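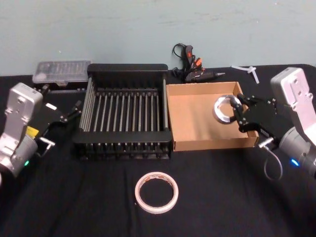
Foro Fokik > Manipulación bimanual > Resultados

Tema: Dos cámaras o una para aprender a dejar rollos en una bandeja

plilldale_lab
Cuelgo los números que prometí. Tarea: coger un rollo de cinta de la mesa y soltarlo dentro de la bandeja de cartón, con el brazo derecho. Misma política en los dos casos, entrenada por imitación con 300 demostraciones teleoperadas. Lo único que cambia es la entrada: solo cámara alta, o cámara alta más cámara a la altura del pecho. Con las dos vistas, 80 % de aciertos. Con una sola, siete puntos menos. Cuento como acierto que el rollo quede dentro y plano, no apoyado en el borde.

stoica
¿Cuántos ensayos por condición? Con siete puntos y pocas tiradas no me atrevería a decir nada.

plilldale_lab
400 por condición, repartidos en varias sesiones. La mesa no se toca entre una y otra.

brirngate
Eso último es justo lo que me preocupa. Si el escurreplatos y la bandeja están siempre pegados, la política puede aprender dónde queda el borde común y no mirar la bandeja para nada. A nosotros nos pasó con una caja: la movimos un palmo y seguía soltando las piezas en el sitio antiguo.

plilldale_lab
De acuerdo, es una limitación y la pondré en el informe. La idea era aislar el efecto de la segunda vista - si además movía los recipientes ya no sabía a qué atribuir la diferencia.
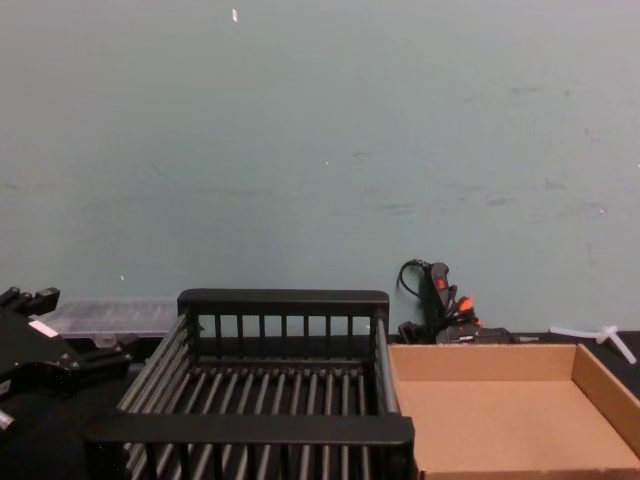 La vista baja ayuda sobre todo al final, en el momento de soltar. Desde arriba la pinza derecha tapa parte de la bandeja y la política abre los dedos antes de tiempo. En la fase de agarre no veo ninguna ventaja clara.

stoica
¿Has probado a recortar la imagen? En la vista baja la pared ocupa una barbaridad y ahí no hay información. Si reduces a baja resolución con todo eso dentro, la bandeja se queda en cuatro píxeles.

plilldale_lab
No, entra entera. Lo apunto.

brirngate
Yo no recortaría. La pared tiene manchas y rozaduras y el codificador puede estar usándolas como referencia para situarse. Quita eso y a lo mejor te baja el acierto.

stoica
Pues mejor que baje. Si depende de las manchas de una pared no ha aprendido la tarea, y en otra mesa no va a funcionar.

brirngate
Para generalizar, sí. Para comparar una vista contra dos me da igual de qué dependa, mientras sea lo mismo en ambas.

plilldale_lab
Haré las dos cosas por separado: primero recorte con la mesa igual, después bandeja desplazada sin recorte. La pistola de silicona y el organizador los dejo donde están. El sábado tengo turno de robot y subo la tabla en este mismo hilo.

stoica
Sube también los fallos separados por fase, agarre y suelta. El total solo dice poco.

plilldale_lab
Vale, los separo.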